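Spelling is hard when you only have two fingers

I've been following the small group at Corness for a while now, and this month they finally put out the thing Rakiya Edet kept hinting at over coffee: a way of teaching a robot arm to spell by letting it change its mind. They call it Onar, and I like it a lot more than I expected to (I'm not usually a toy block person!).

The idea is pretty simple. Most of the systems I write about get an instruction, make a plan and then march through it. Onar makes a fresh plan every time the arm lets go of something. You give it a short word, it looks for the first letter, and if a neighbor has rolled over in the meantime it starts thinking all over again. Edet's coauthor Unai Escobar told me the team trained it on 2309 demonstrations, all of them done by people steering the arm by hand, and then gave it 400 words to spell by itself.

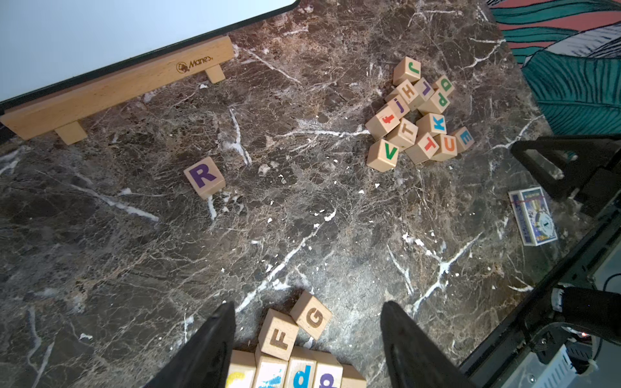
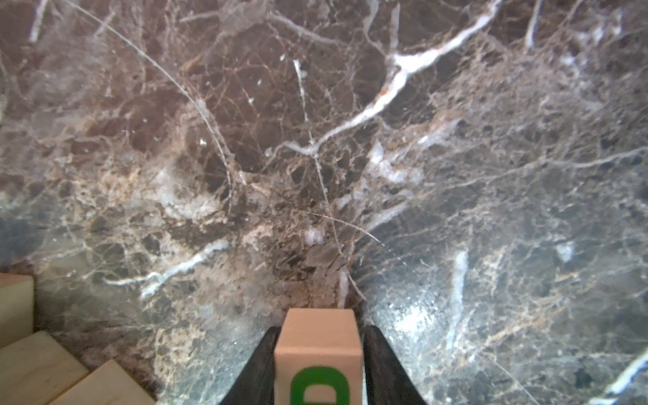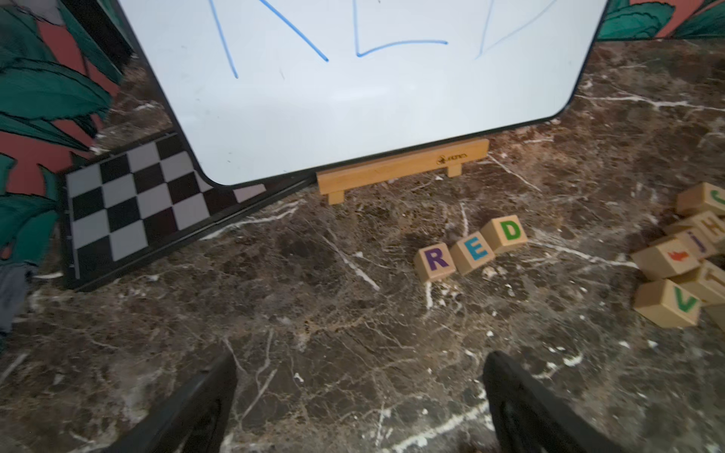
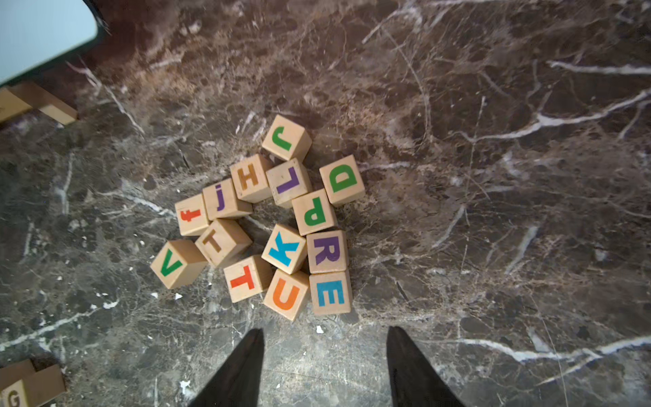
Wooden alphabet blocks on brown marble, seen from the wrist.

What the group was really after is the grasp order, and that's the part of the paper I'd read first. The older Peveck method goes for whichever letter the word needs next, buried or not, and it tends to drag half the heap along with it. Onar is allowed to move a block it doesn't want if that makes the next pick easier. Take a word like RED, the one standing in a slightly uneven row in the third picture. If the E is down against other blocks, the way it is in the last picture with the R right above it and the U beside it, the order you clear things in matters a whole lot. Escobar says the arm got 80 percent of its words right with the new ordering, and most of the misses were letters that look like other letters when you turn them around. A lowercase p and a lowercase d are a nightmare, apparently, and I can't say I blame it.

I asked Edet if tidier rows were coming, and she laughed and said the scoring doesn't care about straight lines as long as you can read the word from left to right. Fair enough! It does care about time, though, and there the news is less cheerful. All that rethinking makes Onar slower than Peveck on easy piles, where the letters are already spread out and there's not much to rethink.

The next round of tests uses words of 4 letters and up, plus a second set of blocks from D'Amico with smaller print. Edet hopes to have those results in July, and I've already asked for a seat in the room.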